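Left Furness a bit after six with a full bottle and too much cheese. The track climbs 243 metres to the Girndale saddle and most of that comes in the first hour. Saw two wallabies and one other walker, Amedeo Zanetti, who was coming down from Malik Hut with a sore knee. He said the tank there was low, so I filled up at the creek — good advice as it happened.

Camped on the flat past Arnton. Roughly 23 kilometres for the day. Wind all night.

Back at a desk in November, thinking about the next section. 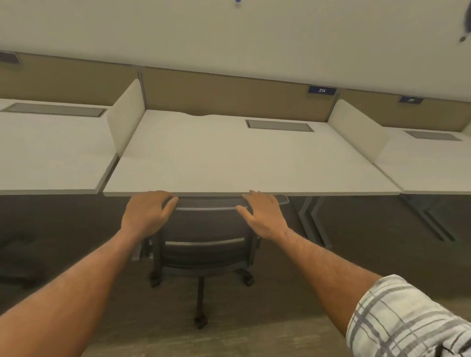
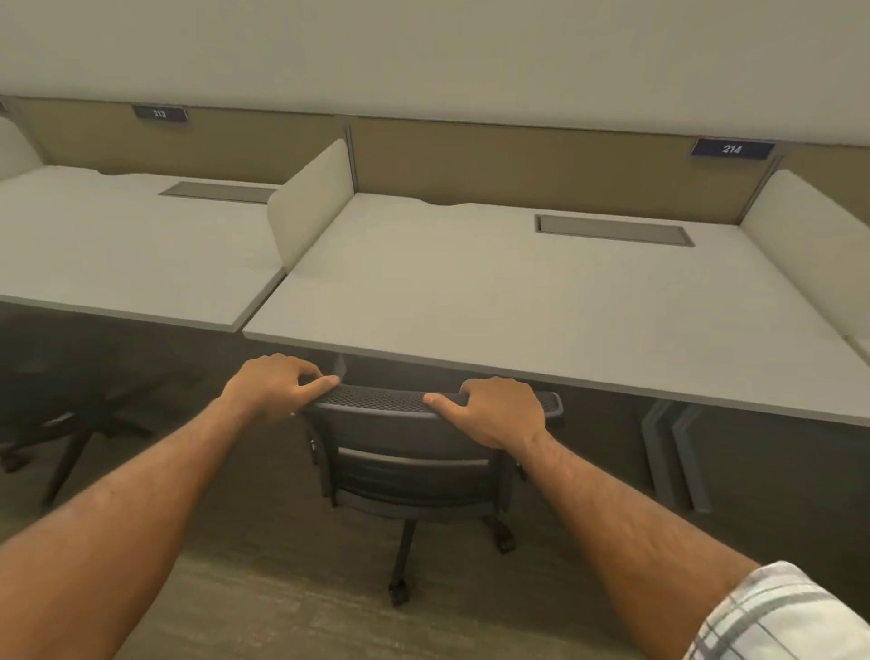

Filed under: Track Notes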